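Subject: Re: [brarnell-arms] Gripper timeouts and the toy pickup task
From: Chae-won Noh
To: brarnell-arms list

Brock, replies inline. I went through the logs from the March runs before answering.

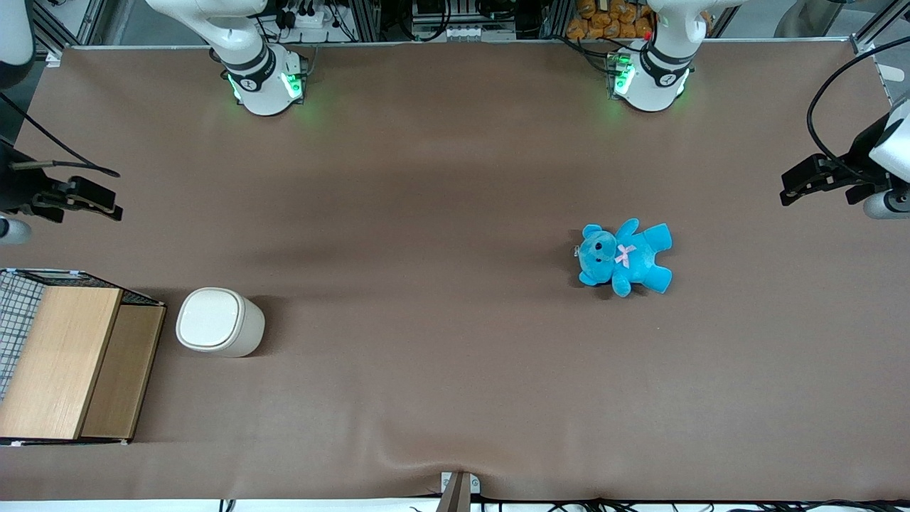 Brock Bergeron wrote:
> The left arm dropped out twice during the bear task. The controller
> reports a gripper timeout, then the arm holds position until it is
> re-enabled. The right arm never does this. Is it the cable or the
> driver? Also, can we lower the approach height for soft objects?

The driver is the same build on both sides, so I would look at the cable first. Of 138 logged episodes, 16 ended in a timeout, all on the left gripper, and all with the wrist rotated past the midpoint of its range. That fits a connector under strain. Please swap the left and right gripper cables and repeat the same motion with nothing in the fingers. If the fault moves to the right arm, we order a replacement.

Until then, do not raise the timeout in the config. It was set to 1263 ms last term to hide a similar fault and we lost a week of data. It is back at 686 ms and should stay there.

On approach height: yes, but only in the soft object profile. The rigid profile is shared with the container and box tasks, and the lid grasp depends on the current value. Copy the profile, rename it, and commit it to the Brinia branch.

Two other items for the class:

- Smooth the table cover before each session. Wrinkles shift the depth estimate enough to matter for flat objects.
- Record the start pose of the bear in the episode notes. "Right side" is not a pose. Give head direction and whether it is face up or face down.

The lab is open until 6 pm if anyone wants to help with the cable test.

Chae-won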